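Sorting Returned Parts – Questions We Keep Getting
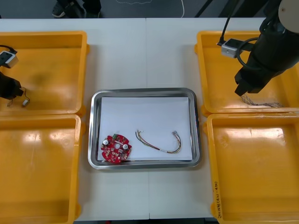 Sullholm Repair Club – Parts Bench

Do the yellow bins really save time?
We doubted it. One kind of part per bin does help, but only if people read the list taped to the shelf first.

Why line the metal tray with paper?
Small connectors are easier to find on white than on shiny steel. Anyone who claims it also protects the circuit boards is guessing.

Can wires and boards share a tray?
Briefly. A harness with bare crimp terminals should go to its own bin before the next board comes out.

A seller says Birkett bins are "static safe". Are they?
Ask for the data sheet. Yellow plastic is yellow plastic until someone shows you a test result.

Is a short wire with a connector worth keeping?
Sometimes. We had 20 of them in a drawer last April and used very few. If the connector is cracked, scrap it.

Do you test every board?
No – and be wary of any club that says it does.

Contact the Parts Bench | © Sullholm Repair Club | Back to top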